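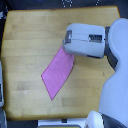

Home | Trips | Members | Contact
Last updated: September

Visit to the Auer woodshop open day

The Auer shop opens its doors once a year, and 19 of us from the club went over on the morning bus. Konrad Auer met us in the yard and took us through the lumber shed first. He buys maple and beech as rough boards and leaves them stacked until they stop moving. The racks hold 2,704 board feet when full.
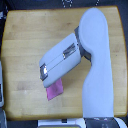

Glue-up takes most of the shop's day. The boards are ripped into strips, turned so the grain agrees, and clamped overnight. Konrad prefers narrow strips for table tops. A top like the one here, with the strips running lengthwise and the corners rounded over, is harder to finish at the corners than along the sides, and he does those by hand.

The finishing room was kept at 68 degrees. They use an oil called Forer, three coats, with a day between coats. We were allowed to try the hand scrapers on scrap beech. Mine chattered badly.
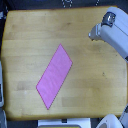
Regula Riedl asked whether a top that has gone patchy needs to be stripped completely. Konrad told her no, a light sanding and one fresh coat will do for most kitchen tables, but the whole top has to be sanded or the edges of the repair will show.

Lunch was soup and rolls in the packing area. The bus back left at 3:30. Bring ear plugs if you go next year, as the planer runs all morning.

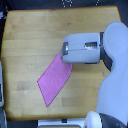 Wooden top with a pink cloth on it.

4 comments | 11 shares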